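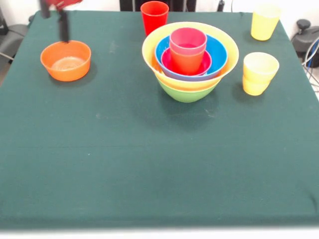 초록 천 위에 플라스틱 그릇이랑 컵 꺼내놓은 모습

제목: 알록달록 플라스틱 그릇, 다들 어떻게 쌓아두세요?

작성자: 멀데일주민
10월 들어 주방 수납을 갈아엎는 중인데 그릇에서 딱 막혔어요ㅠㅠ 저는 제일 아래 연두색, 그 안에 넓은 노란색, 이런 식으로 큰 것부터 겹쳐요. 근데 컵까지 그릇 안에 같이 넣어버리니까 탑이 너무 높아져서 선반에서 꺼낼 때마다 불안불안합니다. 빨간 컵이랑 주황 그릇은 아직 따로 두고 있고요. 컵도 같이 쌓는 분 계신가요?

댓글 7

Greltska48
컵은 무조건 따로요! 저도 예전에 그릇 안에 컵 넣어놨다가 새벽에 와르르 쏟아서 온 식구 다 깼어요;; 그 뒤로는 그릇은 그릇끼리, 컵은 컵끼리만 겹칩니다.

찬장지기703
저는 반대예요. 좁은 집은 위로 올리는 수밖에 없어요. 저희 집 선반 폭이 48cm인데 컵 자리까지 따로 내주면 냄비가 갈 데가 없거든요. 두 개 정도 얹는다고 안 무너져요.

Greltska48
@찬장지기703 안 무너지는 건 어른만 살 때 얘기죠ㅎㅎ 저희는 다섯 살짜리가 자기 컵은 꼭 자기가 꺼낸다고 해서요.

멀데일주민
일단 그릇만 모으고 컵은 빼는 쪽으로 보고 있어요. 초록, 노랑, 파랑, 분홍 순서로 겹치니까 위에서 보면 과녁 같아서 은근 예쁘네요!

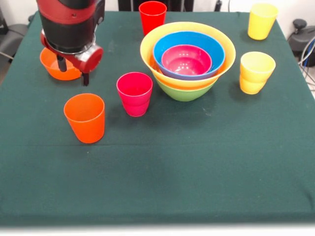
그릇은 겹치고 자주색 컵은 왼쪽에

Davoud Nouri
색이 정말 곱네요. 그런데 물기 남은 채로 겹치면 서로 꽉 붙어서 안 빠지지 않나요? 저는 사이사이에 키친타월을 한 장씩 끼웁니다. 좀 번거롭긴 해도 냄새도 덜 배는 것 같고요.

찬장지기703
키친타월까지는 좀 과해요ㅋㅋ 그냥 바짝 말리면 됩니다. 그리고 주황 그릇은 왜 혼자 나와 있어요? 그것도 끼워 넣으면 깔끔할 텐데.

멀데일주민
@찬장지기703 주황이는 과일 씻을 때 맨날 써서 일부러 빼놨어요. 겹쳐두면 하루에도 몇 번씩 탑을 헐어야 해서 귀찮더라고요. 키친타월은 저도 한번 해볼게요, 분홍 그릇이 가끔 안 빠져서 고생했거든요.

Nandden맘
컵은 엎어서 보관하세요, 세워두면 먼지 들어가요. 저는 Zerouali 선반 바구니에 컵만 엎어서 넣어놨는데 통째로 꺼내니까 너무 편해요. 바구니 사이즈 궁금하시면 쪽지 주세요~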